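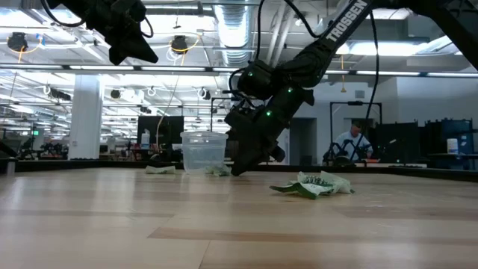
Mindesero Bulk Foods: Frequently Asked Questions

Last updated 6/21/26

Shopping with your own containers

What can I bring?
Any clean, dry container with a lid or a closure. Glass jars, plastic tubs, tins, cloth bags and zip bags are all fine. We do not fill containers that are cracked, damp or still smell strongly of what was in them before. If you are unsure about one, ask at the counter before you start.

How do I get the weight of the empty container taken off?
Weigh it at the scale by the front door, lid included. Press TARE LABEL and stick the label on the side or the bottom. The register reads the label and subtracts that weight. Labels survive hand washing fairly well. They do not survive the dishwasher, so many regular customers write the tare weight on the bottom in permanent marker. The cashier can type in a handwritten weight.

I forgot to weigh it and I've already filled it. Now what?
Tell the cashier. We keep a list of tare weights for common canning jars and deli tubs, and if yours is on it, we use that number. If it isn't, we pour the contents into one of our paper bags and weigh from there. You can put it back in your container after you pay.

Do I have to bring anything?
No. Paper bags are free. We also have a shelf of donated jars next to the coffee grinder. They have been washed and you can take up to 2 per visit. Our own quart jars are for sale near the register.

Can I donate jars?
Yes, with the old labels off and the lids on. Please don't leave them outside the door after closing.

Filling and labeling

How do the bins work?
There are two kinds. Gravity bins have a handle at the bottom. Hold your container under the chute, pull the handle slowly, and let go a little before you have what you want. Scoop bins have a hinged lid and a scoop on a tether. Put the scoop back in its own bin and close the lid.

What do I write on the container?
The bin number, which is printed in large type on the front of each bin. You don't need to write the name of the product. Grease pencils and twist ties are at the end of every aisle. You can also take a picture of the bin number with your phone and show it at the register, but if you have more than four or five items this slows things down quite a bit.

I took too much. Can I put some back?
No. Once food has left the bin it can't go back in. There is no minimum purchase, so if you want a tablespoon of cumin, take a tablespoon of cumin.

Can I taste something first?
Ask an employee and we will get you a small sample. Please don't eat from the bins.

What about oils, vinegar and honey?
These are in the taps along the back wall. Bottles with a narrow neck need a funnel, and clean funnels hang to the left of the taps. Used funnels go in the gray tub under them. Honey is very slow in winter. Leave your jar with us and pick it up on your way out if you don't want to stand there.

Prices and payment

How are things priced?
By the pound, except for spices and tea, which are priced by the ounce. The price is on the bin tag in both cases. Check the unit on saffron, vanilla powder and dried mushrooms before you fill a big jar.

Do you take SNAP?
Yes, for all food items. Soap, candles and jars have to be paid for separately.

Is there a discount for large orders?
If you buy a full, unopened sack, we take 10 percent off the shelf price. Most flours and rices come in sacks of 25 or 50 pounds. Sacks need to be ordered ahead, usually a week. We ask for a deposit on anything we don't normally carry.

What is a Vivis card?
It's our store card. You get a stamp for each visit over $15 and a full card is worth $5 off. Cards have no expiration date. Lost cards can't be replaced, and we don't keep a record of the stamps.

Allergies and freshness

Are the bins safe for someone with a nut allergy?
We can't promise that any bulk item is free of nuts, wheat, soy, sesame or milk. Scoops get mixed up and dust travels between bins. If you or someone in your house has a serious allergy, please buy sealed packages. The gluten-free flours in aisle 1 come to us sealed and we don't open them.

Where can I find the ingredients?
On the bin tag. Longer ingredient lists, such as those for trail mixes and soup blends, are in the binder at the front counter.

How old is the food in the bins?
Each tag shows the date the bin was last filled. We empty and wash a bin before refilling it and never pour new stock on top of old. Whole grain flours and shelled nuts are pulled after 90 days if they haven't sold. White rice, dried beans and sugar keep much longer and we don't set a limit on them.

How should I store things at home?
Keep grains, beans and pasta in a closed container away from the stove. Whole wheat flour, cornmeal, nuts and seeds last longest in the refrigerator or freezer. Ground coffee is best used within two weeks.

I found moths in my pantry. Did they come from you?
It's possible, though they also come in with boxed cereal, birdseed and pet food. Bring back the product, or just tell us the bin number and when you bought it. We will check the bin and refund you. At home, throw out anything with webbing in it, wipe down the shelves, and freeze new flour for four days before it goes into the cupboard.

Visiting the store

Where are you?
1639 Kasprzak Avenue, on the corner with the shoe repair shop. Parking is in the rear and the entrance to the lot is on Branent Street. The number 59 bus stops across the road.

Is the store accessible?
The front door is level with the sidewalk and opens automatically. The top row of gravity bins is high for some people. Any employee will fill from those for you.

Are you closed for inventory?
Yes, for two days every August. The dates are posted on the door and on this page once they are set.

Can I bring my dog?
Service animals only. There is a hook and a water bowl outside.

Do you carry something I don't see here?
Maybe. We carry around 90 kinds of spice alone and the list changes. Write your request in the notebook at the counter. Shigeru Onishi does the ordering and goes through it weekly. Leave a phone number if you want an answer.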